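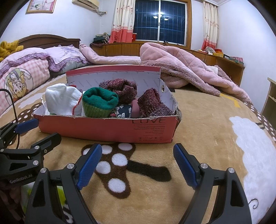 A red shoebox with LOVE across the front, open on a blanket

I meet Titilayo Uzor in the upstairs bar of the Catent, which is the sort of theatre where you can hear the pub quiz through the floor. She's directing Evus, a new two-hander by Chibuzor Ekpo, and she's got a plate of chips that she very kindly pushes into the middle of the table.

So what's it about? "Two sisters and a ferry," she says, and laughs. "Chibuzor hates it when I say that. It's about a woman who runs the ticket office on an island, and her sister comes back after years away and the last boat has gone. So they've got until morning. That's your lot!"

I'd read the script on the train (and missed my stop, which I tell her, and she writes it down to pass on). What struck me was how funny the first half is. Then there's a long bit with hardly any talking at all, and I wondered how on earth you rehearse that.

"Slowly," she says. "We had four weeks, and I think we spent most of one on those pages. Saranya wanted to fill it, she's a very busy actor, she likes a job to do. Danjuma, who's our movement man, kept telling her to sit down."

Saranya Nadar plays the older sister, Brerkard regulars will remember her from the Idahosa season, where she did that terrifying landlady. I ask if it was always going to be her. "I asked her in June before there was a finished second act. She said yes on the phone while she was parking. I could hear the sensors going."

The set is by Jihad Rawashdeh and I've been told not to give too much away, but there is a real ticket hatch and it does get slammed. A lot. "We've broken it already," says Titilayo. "Jihad's mended it with something from his van."

We get on to money, as you do. The Catent seats 555 if they open the balcony, and she's asked them not to. "I want people close. I'd sooner play to a full downstairs than have folk up there looking at the tops of heads." Wasn't that a hard sell? "Oh, there was a meeting," she says, and eats a chip.

She's wanted back in the rehearsal room in 30 minutes, so I ask what she'd like people to talk about on the way home. She has a good long think. "Their own sisters, probably. Or whether they've missed the bus."

Evus opens at the Catent on 11th October.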